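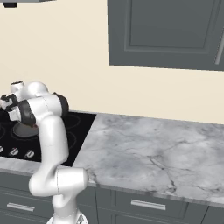 Figure 3.1 White jointed arm and black glass cooktop

Chapter 3
Air Leaks and the People Who Sell the Cure

Before you start
You should have read Chapter 2 on compressors and receivers. You will need the pressure table from the back of the book and a calculator.

Words to know: leak rate, load time, idle time, artificial demand, pressure drop, baseline

Every plant that runs on compressed air leaks. Stand in a shop on a Saturday with the machines off and you will hear it. The compressor still kicks in, runs for a while, and shuts down again, though no one is using any air. So far there is nothing to argue about. The arguing starts when somebody tells you how much the leaks cost.

Take the case we will use all through this chapter. The Leklow plant makes molded trays. An outside firm, Buschmann, walked the floor with a sound detector and handed over a report listing 401 leaks. The report said that fixing them would cut the power bill for compressed air by 30 percent. There was a color chart, and on the last page there was a price.

How did they get from a list of hisses to a share of the power bill? The report doesn't say. A sound detector picks up the noise of escaping air. It does not measure flow. To get flow, someone has to guess the size of the hole and the pressure behind it, and then trust a table. A loud leak at a thread may pass very little air. A quiet one behind a cabinet may pass a lot. Add up hundreds of guesses and the total still looks very exact when it is printed in bold.

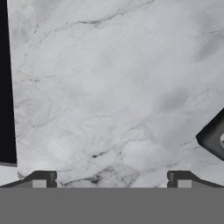 Hina Bajwa read the same report and was less bothered by it. A rough number that gets the worst hoses replaced, she wrote in the margin, does more good than a perfect number that arrives next year. She also wanted to know why we were so hard on Buschmann when the plant had kept no records of its own.

Her second point is fair, and it brings us to the baseline. With no record of load time and idle time before the repairs, any claim about savings afterward is a matter of faith. Leklow had its repairs done in May. Two of the molding lines were down for part of the same month. The bill dropped. Was it the leaks? It may have been. You could just as well thank the idle lines, and nothing in the plant's files would let you settle it.
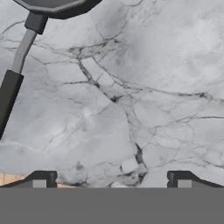

A second trouble is that a fixed leak saves power only if the compressor responds. Many older machines draw a good share of their full power while running unloaded. Close the leaks, leave the controls alone, and the machine may simply spend more time turning over and doing nothing. Pressure in the line can also creep up, and then the leaks that are left pass more air than they did before. Sales sheets tend to skip this part.

In Section 3.1 we run a leak test using only a watch and the compressor's own load cycle. Section 3.2 goes back to the Buschmann list and asks which entries deserve a wrench. Keep a copy of your answers to the warm-up problems, as you will be asked to correct them later.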